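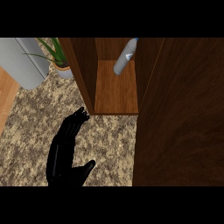 My shift began at seven in the evening, when my daughter was already in her pajamas. I put on the headset, then the gloves, and waited for the small bell which means that Clomura has found me a room.

It was the room with the plant again. By then I knew it better than the kitchen of my own sister. I knew the brown shelf and the big dark panel on the right side, which I was always afraid to touch with my elbow, although there was nothing there to break and I had no elbow in that place.

The task was written in the corner in white letters: take the bottle out of the shelf. They paid for each good demonstration, and the company wanted 1000 of them for this room before March. Mine was number 300 on the list. I did not know who had made the others. We never spoke. Sometimes, when I watched an old one for practice, I could recognize a person by the way of moving. One was very quick and a little rude with the bottle. One always stopped before the shelf, as a guest stops before a door, and I liked this one.

In the training they told us: move naturally, the robot must learn from you how a person does it. But after one week with the gloves I did not remember how a person does it. I stood in the living room in my socks and reached into the air, and I thought about each finger separately. At breakfast I did the same with the milk. My daughter asked why I was so slow, and I said that I was teaching.

"Teaching who?" she asked.

I said it was a hand.

She considered this with great seriousness. Then she wanted to know if the hand was a good student, and I had to confess that I had never met it. I only knew the lessons. Whatever learned from them lived in the Hultum building on the other side of the ocean, and it did its learning at night, when I was sleeping.

That evening I made nine attempts. The first ones were bad, I closed my fingers too early and caught only the air. On one of them I got the bottle by the neck, and I was so pleased that I forgot to keep my wrist straight, and it slipped away and lay down on its side.

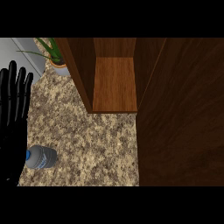
I should have pressed the red button under my foot. The rule was clear, a dropped bottle is a failed demonstration, you must cancel and the room will put everything back. But I stayed. I do not know how to explain it well. I had dropped so many things in my life and there was never a button for it. When my father was ill, his hands shook, and he dropped his spoon at every meal. He never let us pick it up. He bent down himself, it took a long time, and we all looked at our plates.

So I bent my knees in the living room. I turned my palm and brought the fingers down beside the bottle, very slowly, and I closed them around the middle, where the label was. I lifted it. I held it until my arm began to hurt, and then I carried it back and stood it on the shelf, which no instruction had asked me to do.

I sent it. In the field for comments I wrote: "Dropped, then picked up. Maybe useful."

The answer came on Friday, from the address of the Olteanu team. They are the ones who check. It had only two lines. The demonstration did not follow the task and could not be paid. They asked if I could make seven more of the same kind.

My daughter was at the table, drawing a hand with too many fingers. I read the message to her, and she asked what the student had learned.

"I think to pick up its spoon," I said, and I went to look for my gloves.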